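Projects > Student Reports > Household Design > Dish Drying in Shared Kitchens

Dish Drying in Shared Kitchens
Orncombe, February

Our project looked at how bowls are put away in shared student kitchens. We sent a short survey to the residents of Fumholm Hall and got 46 replies. Most people said that bowls were harder to rack than plates. Deep bowls take up several slots, and they hold water if they lean the wrong way.

For the practical part we used two kinds of bowl, plain orange plastic and patterned ceramic, with a wire dish rack on a wooden table. We tried 11 loading orders and repeated each one 5 times. 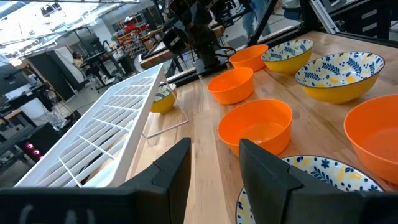 Figure 2. Orange and patterned bowls on the table with the white wire rack tilted on its side.

The wide bowls gave us the most trouble. When they went in first, the small ones had to be squeezed into the corners. Loading the small bowls first left one side of the rack open for the large ones, and the load was easier to take out again. The plastic bowls slid more than the ceramic ones, so we put them in last.

We did not test cups or flatware. A second round should use a rack with wider spacing and a table with a drip tray.

Related reports
Shelf Heights in the Haruna Kitchen
Clarko Storage Bins: A Comparison
Sorting Laundry in Fumholm Hall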